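Brerance renews with Bomasa for the hill climb season

29 Jun 2022

The Brerance hill climb team has signed again with Bomasa, the maker of brake fluids and greases, for 12 more months. Bomasa will supply all four cars, and its name stays on the doors and on the service truck.
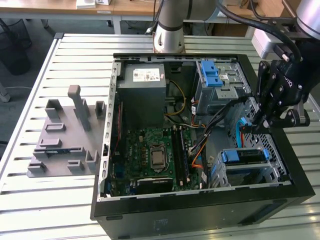 An open computer tower on the worktable.

The first event under the new contract is the Skakell climb, where 60 drivers have entered. Our small car, the Mai, will start with number 263. It now has the new Bomasa fluid in the front and rear brakes, and the drivers say the pedal feels more firm. The old contract was signed in January. Members can buy Bomasa products at the team price until the end of the season.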